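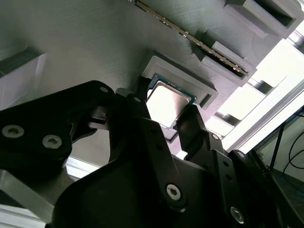

## Handling processors and memory: guidance from the Narnevley repair service

**1/9**
The Narnevley repair service has revised its guidance on fitting desktop processors and memory. The main points are set out in this thread for members who service their own computers. The full text will be available at the Vernota desk from July.

**2/9**
A desktop processor should be held by its edges only. The metal lid on top may be touched if necessary, but the underside should never be. Skin leaves grease on the contacts, and grease is difficult to remove without causing damage.

**3/9**
The narrow green border around the lid is the circuit board itself. Small notches in that border show which way round the part sits. Please find them before the processor is brought to the socket -- not afterwards.

**4/9**
Lower the processor level and let it settle under its own weight. Where it does not drop into place, lift it straight out and check the notches again. Members are asked not to press, slide or rock it.

**5/9**
Memory modules are sturdier, though the same care applies to their contacts. Line up the gap in the contact edge with the ridge in the slot, then press evenly at both ends.

**6/9**
We received 139 enquiries about home upgrades in the past year. The most frequent concerned computers that would not start after new memory had been fitted. In many cases the module was not fully home at one end.

**7/9**
Parts waiting to be fitted should stay in their trays or anti-static bags. Our Rotton branch keeps spare processor trays and will supply two per member on request. Please return any that are not used.

**8/9**
The practice fixtures, with a raised socket tray and a separate memory slot, may be booked at the Schwerdtfeger Room. Sessions last three hours. Members should bring their own wrist strap if they have one -- the room's supply is limited.

**9/9**
Questions about the guidance may be sent as a reply to this thread or addressed to Hưng Nông at the Vernota desk. Comments received by 25th April will be considered before the text goes to print.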